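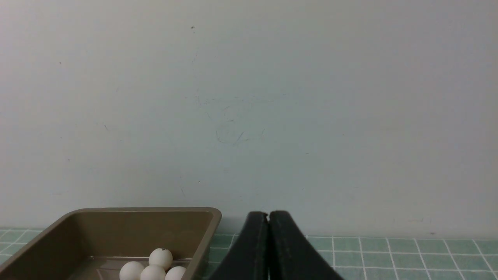

## 4 Können Maschinen schon aufräumen?

Wenn ich auf Familienfeiern erzähle, woran ich arbeite, kommt immer dieselbe Frage: Wann räumt mir so ein Ding endlich das Kinderzimmer auf? Früher habe ich dann ausweichend von Teilproblemen geredet. Inzwischen sage ich: einen Teil davon kann er, und zwar den Teil, den man in einem Video gut zeigen kann. In diesem Abschnitt geht es um den anderen Teil, also um das, was zwischen »der Arm greift einen Ball« und »die Bälle sind alle da, wo sie hingehören« liegt.

Die Aufgabe klingt nach fast nichts. Weiße Bälle, ein offener Behälter, ein Untergrund mit Gittermuster, davor ein Greifer mit zwei Fingern. Die Bälle sollen in den Behälter, bei der umgekehrten Variante heraus. Kein Stapeln, kein Sortieren nach Farbe, keine Türen. Wir haben sie im Projekt Teshome ausgesucht, weil sie in beiden Welten vorkommt, die uns interessieren: im Haushalt als Aufräumen, in der Werkstatt als Beschicken und Leeren von Kleinteilebehältern. Bei Stalteck, wo wir im Vorfeld zugeschaut haben, greifen die Leute an der Vormontage den ganzen Tag in irgendwelche Kisten, und keiner von ihnen hätte das als Arbeitsschritt bezeichnet. Es steht auch in keinem Arbeitsplan. Geplant wird ab dem Moment, in dem das Teil in der Hand liegt.

### 4.1 Greifen ist der leichtere Teil

Ein Ball ist ein dankbares Objekt, dachte ich. Er sieht von allen Seiten gleich aus, man muss die Orientierung nicht schätzen, und wenn die Finger mittig stehen, schließt man sie eben. Das stimmt auch, solange er allein liegt und sich nicht bewegt. Nur rollt er halt. Wer einen Würfel mit einem Finger zu früh berührt, verschiebt ihn ein kleines Stück und greift trotzdem. Beim Ball reicht dieselbe Berührung, und das Ziel ist weg, und die Steuerung fährt unbeirrt an die Stelle, an der es eben noch lag.

Haoran Liang hat deshalb früh darauf gedrängt, dass wir den Ablauf in Anfahren, Zentrieren und Schließen zerlegen und jede Phase getrennt auswerten. Ich fand das erst übertrieben (und habe das in der Projektbesprechung auch laut gesagt, was mir heute ein bisschen peinlich ist). Bei der Auswertung war ich dann froh darum. Von 2.546 ausgewerteten Greifversuchen endeten 1.935 mit einem Ball, der sicher zwischen den Fingern lag und auch nach dem Anheben noch dort war. Das sind gut drei Viertel. Für eine Vorführung ist das prächtig, für eine Küche oder eine Montagezelle ist es eine Zumutung: Man müsste ständig daneben stehen und nachgreifen, und dann kann man die Bälle auch selbst einräumen.

Der größte Teil der Fehlversuche entfällt auf die mittlere Phase. Das Anfahren klappt fast immer, das Schließen meistens auch, wenn vorher alles passte. Das Zentrieren dagegen hängt von Kleinigkeiten ab, die ich vorher nicht auf dem Zettel hatte. Ein seitlicher Versatz in der Kalibrierung zum Beispiel, den man bei größeren Objekten gar nicht bemerkt, sorgt hier dafür, dass ein Finger deutlich vor dem anderen Kontakt bekommt. Wir haben das mit einer langsameren letzten Strecke entschärft - ganz weg ist es nicht.

### 4.2 Der Behälter ist das eigentliche Problem

Richtig unangenehm wird es, sobald Wände ins Spiel kommen. Auf freier Fläche kann der Greifer aus jeder Richtung kommen. Im Behälter muss er von oben hinein, die Finger brauchen Platz neben dem Ball, und liegt der Ball an der Wand, gibt es diesen Platz auf einer Seite schlicht nicht. Dann bleibt nur, das Handgelenk zu drehen und die Finger parallel zur Wand zu stellen. In der Ecke hilft auch das Drehen nur bedingt, dort gibt es zwei Wände, und mindestens eine stört fast immer.

Dazu kommt die Nachbarschaft. Bälle, die aneinander liegen, lassen sich für uns Menschen ganz gut auseinanderfummeln, man schiebt mit dem Zeigefinger und merkt es kaum. Die Steuerung von Mostura, auf der unsere Planung aufsetzt, kennt so etwas wie Schieben zunächst nicht. Sie kennt freie Griffe und blockierte Griffe. Liegt eine Gruppe dicht genug beisammen, erklärt sie alle Griffe für blockiert und wartet höflich, bis jemand kommt. Das ist sicherheitstechnisch tadellos und praktisch nutzlos.

Wir haben darum einen kleinen Zwischenschritt eingebaut, den wir intern »Anstupsen« nennen. Ist kein freier Griff zu finden, fährt der geschlossene Greifer an den Rand der Gruppe und schiebt ein Stück in Richtung der größten freien Fläche. Danach wird neu geschaut. Mehr als 2 solche Stupser hintereinander lassen wir nicht zu, sonst schiebt der Arm die Bälle gern im Kreis herum (wer das einmal eine halbe Mittagspause lang beobachtet hat, versteht die Obergrenze sofort).

### 4.3 Was man sieht und was man nur weiß

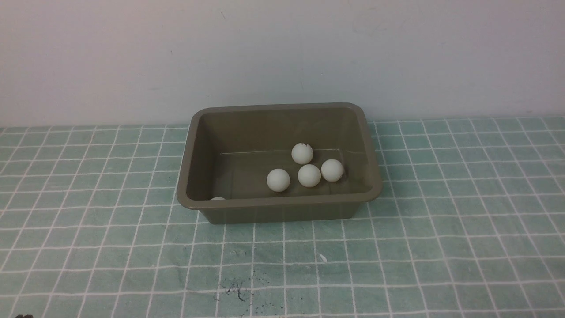

*Juniper Sorensen*

Ein Mensch, der einen Behälter leer räumt, weiß ziemlich genau, wann er fertig ist. Er beugt sich ein wenig vor und schaut in die Ecke, die er von seinem Platz aus nicht sieht. Dieses Vorbeugen fehlt unseren Systemen fast vollständig. Aus der erhöhten Sicht verdeckt der vordere Rand ausgerechnet den Bereich direkt dahinter, und ein Ball, der dort in der Ecke liegt, schrumpft zu einem schmalen hellen Streifen über der Kante. Für die Bilderkennung ist das im Zweifel eine Spiegelung auf dem Kunststoff.

Ich halte das für den Punkt, an dem sich entscheidet, ob eine Maschine eine Arbeit *erledigt* oder bloß einzelne Griffe ausführt. Die Auswertung nach Griffen sagt darüber nichts. Bleibt ein übersehener Ball liegen, taucht er in der Griffstatistik gar nicht auf, weil ja keiner nach ihm gegriffen hat! Liudmyla Kobzar hat das in ihrer Durchsicht des ersten Entwurfs angemerkt, mit dickem Rotstift, und sie hatte recht. Wir bewerten seitdem zusätzlich den Endzustand: Ist alles dort, wo es sein soll, und hat das System von selbst und zu Recht aufgehört?

Nach diesem Maßstab sehen die Ergebnisse deutlich magerer aus. Die zwei typischen Fehler sind verfrühtes Aufhören und das genaue Gegenteil, also weitersuchen, obwohl nichts mehr da ist. Der zweite Fehler ist harmlos und kostet nur Zeit. Der erste ist der, über den man sich zu Hause ärgern würde. Stellt euch einen Geschirrspüler vor, der ausgeräumt gemeldet wird, und im Besteckkorb steckt noch die Hälfte der Löffel.

Ein zweiter Blick aus dem Handgelenk heraus hilft sehr. Die Kamera dort kommt über den Rand und sieht auf kurze Distanz auch Dinge, die von oben verborgen sind. Dafür sieht sie immer nur einen Ausschnitt, und ein guter Teil davon gehört den eigenen Fingern. Nima Mirzaei hat die beiden Ansichten so verknüpft, dass vor dem Aufhören 3 feste Positionen über dem Behälter angefahren werden. Elegant ist das nicht, es verlängert jeden Durchgang, und ich würde es trotzdem sofort wieder so machen.

### 4.4 Schmutz, Flecken und andere Zumutungen

Auf einen Punkt will ich noch eingehen, weil er in der Literatur gern weggeputzt wird. Die meisten Versuchsaufbauten, die ich kenne, sind sauber. Küchen und Werkstätten sind das nur in Ausnahmefällen. Dunkle Punkte, kleine weiße Fussel, bräunliche Verfärbungen auf dem Untergrund, Kratzer an der Wand: Menschen blenden so etwas aus, und ein gelerntes Modell lernt es im schlechtesten Fall als Orientierungsmarke mit. Dann greift es hervorragend, bis jemand mit dem Lappen drübergeht.

Das regelmäßige Gitter ist dabei Fluch und Segen zugleich. Für uns ist es bequem, Abstände lassen sich mit bloßem Auge abschätzen. Für die Erkennung sind weiße Linien hinter einem weißen Ball weniger lustig, vor allem dort, wo sich zwei Linien kreuzen. Der Umriss franst dann aus, die geschätzte Mitte wandert ein wenig, und man ist wieder bei den Zentrierfehlern aus 4.1.
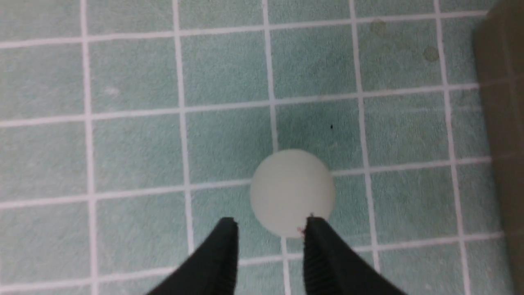 **Abbildung 1:** Weißer Ball zwischen den Greiferfingern, über einer Kreuzung der Gitterlinien.

Die Stellung in Abbildung 1 ist so ein Grenzfall. Der rechte Finger liegt dicht am Ball, beim linken fehlt noch ein kleines Stück, und viel breiter als der Ball ist der Spalt zwischen den Fingern auch nicht. Wie man von hier aus am besten weitermacht, darüber haben Haoran und ich tagelang gestritten. Ich hätte zurückgesetzt und neu angefahren. Er wollte nur seitlich nachführen, weil jedes Zurücksetzen wieder eine Gelegenheit ist, den Ball anzustoßen. Umgesetzt haben wir seine Variante, mit einer Bremse: Wächst der geschätzte Versatz beim Nachführen, wird doch abgebrochen.

Für die Finger selbst verwenden wir Einsätze von Drunik mit geriffelter Innenseite. Die Riffelung hilft beim Halten, das war in den Vorversuchen vom April schon deutlich zu spüren. Beim seitlichen Nachführen hätte ich sie mir manchmal glatter gewünscht, denn ein Ball, der an den Rillen hängen bleibt, rollt gern mit. Tiburcio Trujillo probiert gerade eine Variante, bei der nur der untere Teil der Spitze geriffelt ist. Ergebnisse dazu haben wir noch keine, die ich hier guten Gewissens hinschreiben könnte.

### 4.5 Also, können sie es?

In der Werkstatt würde ich heute vorsichtig ja sagen, wenn man den Behälter anpassen darf. Flachere Ränder, ein leicht geneigter Boden, der die Teile von den Ecken wegführt, und schon verschwindet ein guter Teil dessen, was uns in 4.2 und 4.3 aufgehalten hat. Bei Stalteck wäre man dazu auch bereit gewesen, die Kisten dort werden ohnehin regelmäßig ausgetauscht.

Im Haushalt sehe ich das noch nicht. Kein Mensch kauft neue Schubladen, damit der Roboter hineinschauen kann, und ein Gerät, das bei jedem vierten Griff danebenliegt, wird nach kurzer Zeit in den Keller gestellt. Mein Vorschlag an alle, die Ähnliches messen, ist deshalb ziemlich schlicht: Bitte neben der Griffquote immer auch den Endzustand angeben, und zwar für unaufgeräumte Ausgangslagen mit Bällen in den Ecken. Unsere eigene Liste solcher Ausgangslagen beschreibe ich im folgenden Abschnitt, zusammen mit den Abbruchkriterien für das Anstupsen.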